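Heat pump water heater in a small basement, anyone regret it?

Forums > Home Energy > Electrification and Efficiency

brakport_ilango
Posted December 23, 2024

Hi all, long-time reader and not much of a poster, so please be patient with me. Our gas water heater is getting on in years and my wife and I have been talking about replacing it with a heat pump model before it quits on us in the middle of somebody's shower. We already have panels on the roof (11 of them, put in by the folks before us) and it seems a shame to keep burning gas with all that sunshine going back to the grid.

The trouble is the basement. It's small, it's chilly, and my desk is down there. I got one quote from Cifuentes and the fellow was lovely, stayed for coffee and everything, but he kind of waved his hand when I asked about noise and cold air. Does anybody here live with one of these close by? We're a family of four, if that matters.

Ilango Kaimal

solarsepehr
Hi Ilango, welcome, glad you finally jumped in! We put one in two winters ago and I'd do it again tomorrow. Our electric use for hot water over the first full year came to 957 kWh, and that's with two teenagers who think a shower is a place you go to live. The noise is like an older refrigerator. You hear it for the first week and then one evening you realize you've stopped hearing it.

Do get the bigger tank if you can fit it. We went up a size and we leave it in heat pump mode all the time, even at Christmas with my in-laws here.

Sepehr

hollby_jo
I'm going to be the grump, and I say this with affection because Sepehr has helped me with more wiring questions than I can remember. A small cold basement is the one place I would think twice. Ours is down in a room like that and in January it drops the temperature enough that I wear a hat to do laundry. The furnace then has to make up some of that heat, so the savings on paper aren't quite the savings on the bill. I don't hate it! In summer it dries the place out and it's wonderful. But "do it again tomorrow" would be a stretch for me.

solarsepehr
That's fair, Jo, though didn't you have yours running with the door shut that whole first winter? They need a good volume of air to pull from. A louvered door or a duct kit makes a big difference.

hollby_jo
I did, and then I put in the louvered door, and it got better. Better with a hat, still. We may have to agree to disagree on this one, my friend.

mrs_vitov
Ilango, have somebody look at your panel before you sign anything. Our quote didn't include the new circuit and that was another $297 we hadn't planned on, and we got off easy from what I've read on here. Also ask where the condensate is going to drain. Ours needed a little pump, and the pump bothers me more than the heater does, it has a sort of gurgle.

brakport_ilango
Thank you, all of you, this is so much more than I hoped for. I went down and measured and there's a closet wall I could open up, so the air may be less of a problem than I feared. Jo, I'm taking the hat warning seriously. I'll ask Cifuentes for a price with the duct kit and the circuit both written in, and I'd like one more quote besides. I'll come back in April and tell you what we did.
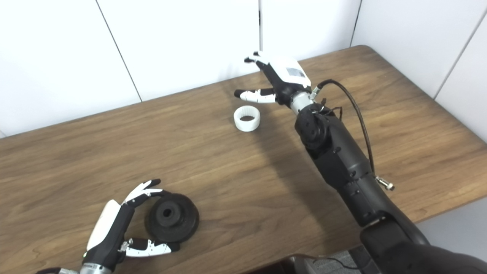

Wooden tabletop and white paneled walls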